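4.2 Bimanuale Aufgabe an der Kaffeemaschine

Die dritte Aufgabengruppe in Tutia prüft, ob eine in der Simulation trainierte Strategie beide Arme über mehrere Teilschritte hinweg koordinieren kann. Der humanoide Roboter steht an der hinteren Kante eines weißen Tisches, die Maschine ist auf der hinteren Tischhälfte platziert. Verlangt werden das Öffnen des Deckels und das anschließende Umsetzen der roten Tasse. Die Ausgangslage der Maschine wird zu Beginn jeder Episode innerhalb eines festen Bereichs zufällig gewählt, ebenso ihre Drehung um die Hochachse.

Als Trainingsdaten dienen 737 Demonstrationen, die per Teleoperation in der Simulation aufgenommen wurden. Episoden, in denen die Maschine verschoben wurde, haben wir nicht aussortiert. Sie machen einen kleinen Teil des Datensatzes aus und enthalten häufig brauchbare Korrekturbewegungen. Die Strategie erhält die Gelenkstellungen beider Arme und die Bilder der simulierten Kameras – Objektposen stehen ihr nicht zur Verfügung.

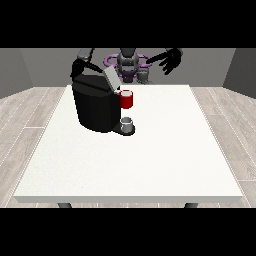
Abbildung 4: Kaffeemaschinenaufgabe in Tutia. Ein Greifer hat Kontakt zur Oberseite der Maschine, die andere Hand befindet sich geöffnet über dem hinteren Bereich des Tisches.

Für die Bewertung zerlegen wir die Aufgabe in 2 Phasen. Die erste gilt als abgeschlossen, sobald der Deckelwinkel einen Schwellenwert von 35 Grad überschreitet. In der zweiten muss die rote Tasse angehoben und innerhalb der Zielfläche abgestellt werden. Kippt sie dabei um, wird die Episode als Fehlschlag gewertet, auch wenn die erste Phase erreicht war.

Verglichen wurden Rukham, das die Aktionen beider Arme gemeinsam vorhersagt, und die Basisvariante Tirka mit getrennten Ausgabeköpfen. Beide Modelle wurden mit demselben Datensatz und gleicher Schrittzahl trainiert. In der ersten Phase unterscheiden sie sich kaum. In der zweiten liegt die Erfolgsquote von Rukham um fast 26 Prozentpunkte höher. Die Fehlschläge von Tirka entstehen überwiegend beim Übergang zwischen den Phasen: Der Arm am Deckel wird zurückgezogen, während die andere Hand schon auf die Tasse zufährt, und es kommt zur Kollision am Gehäuse.

Bei stark gedrehter Maschine nimmt die Erfolgsquote beider Modelle ab. Der Deckel lässt sich dann nur noch mit einer Armhaltung nahe der Gelenkgrenze erreichen, die in den Demonstrationen selten vorkommt. Eine Gewichtung der Trainingsdaten nach Startlage wurde für diese Aufgabe nicht untersucht.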